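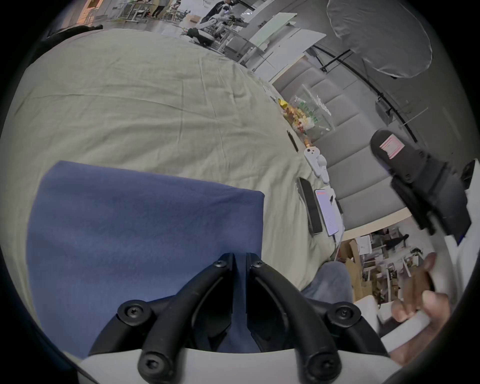 Las sábanas bajeras y otras derrotas

17 de febrero de 2018

Llevo desde enero intentando doblar una sábana bajera como es debido. Lo digo así, de entrada, para que quien haya venido buscando la reseña de la novela que prometí pueda irse sin perder más tiempo. La novela sigue en la página 34 y no tengo noticias de que vaya a moverse.

El asunto empezó con la mudanza. Al vaciar el armario del piso viejo encontré, en la balda de arriba, una masa textil del tamaño de un perro mediano que resultó ser toda nuestra ropa de cama. Había una funda nórdica dentro de otra funda nórdica. Había una funda de almohada que no pertenecía a ninguna almohada conocida. Metí todo en una caja, escribí «blanco» en la tapa (no había casi nada blanco) y me prometí que en la casa nueva sería otra persona.

La casa nueva tiene un armario con baldas de 30 centímetros de fondo. Si alguien ha diseñado alguna vez un armario con baldas de 30 centímetros, quisiera preguntarle qué guarda él. Yo he llegado a la conclusión de que pañuelos. Una sábana de matrimonio doblada como la doblaba mi madre, en cuatro y luego en tres, asoma por delante y no deja cerrar la puerta. Doblada como la doblo yo, rueda.

Mi vecina Oľga Hrubý, que vivió muchos años en Arnatport y trabajó allí en la lavandería de un hotel, se ofreció a enseñarme. Fue un error por su parte. Oľga dobla una bajera en el aire, de pie, sin apoyarse en nada, metiendo las manos en las esquinas como si fueran guantes. Une una esquina con otra, da la vuelta, une las otras dos, y de pronto tiene un rectángulo. Yo metí las manos en las esquinas y de pronto tenía las manos en las esquinas. Estuve así un buen rato, con los brazos abiertos, como quien espera a que lo cacheen.

«Otra vez», decía ella. En el hotel, me contó, hacían 70 por turno, y la encargada pasaba después con una regla. Le pregunté qué ocurría si no medían lo que tenían que medir. Me miró como si le hubiera preguntado qué ocurre si uno no paga la luz.

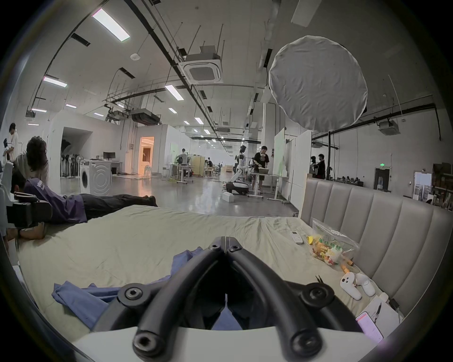
Lo que más me molesta es que la cama es el mejor sitio para doblar y también el peor. El mejor por el tamaño. El peor porque uno se sienta «un momento» a descansar entre la segunda sábana y la tercera, y cuando levanta la cabeza ya es de noche y ha visto medio documental sobre faros. La ropa que se dobla en la cama tiene además un plazo de entrega implacable: a la hora de dormir hay que quitarla de ahí, y yo sé perfectamente adónde va. Va a la silla. De la silla no vuelve nadie.

Como a los hombres de mi generación nos cuesta aceptar que el problema somos nosotros, pasé a la fase de las compras. Encargué unas cajas organizadoras de la marca Brollent que prometían «devolver la calma al hogar». Llegaron plegadas, con unas instrucciones para desplegarlas que incluían, lo juro, un paso titulado «doble la solapa». También me apunté a un boletín sobre orden doméstico llamado Priva, que me escribe todas las mañanas para preguntarme qué puedo soltar hoy. De momento he soltado el boletín.

Mi pareja observa el proceso con una paciencia que empieza a parecerme sospechosa. Su método consiste en tener dos juegos de sábanas: uno puesto y otro lavándose. Sale de la secadora y entra en la cama, sin pasar por armario alguno. Se lo conté a Oľga, esperando que se escandalizara conmigo, y dijo que le parecía una chica muy lista.

Sigo practicando, de todos modos. He mejorado mucho con las toallas, que son rectas y tienen buen carácter. Las camisetas me salen razonables si nadie las desdobla para mirarlas. Con las fundas nórdicas he firmado una tregua: yo las enrollo y ellas se quedan quietas. La bajera de 1,60 la doblo ya en un objeto que tiene cuatro lados, aunque no todos de la misma época, y lo coloco al fondo de la balda, detrás de las toallas, donde Oľga no llega a verlo cuando sube a por sal.

El sábado viejo, el de los calcetines desparejados, lo dejo para otra entrada, porque ahí hay material y bastante rencor. Y a quien me dejó en los comentarios el enlace a un vídeo de un tal Jurčo, con 1277 visitas, en el que dobla una bajera en lo que yo tardo en encontrar la etiqueta: lo he visto cuatro veces, dos de ellas a cámara lenta, y sigo sin saber qué hace con la mano izquierda. Si alguien lo ha entendido, que me escriba.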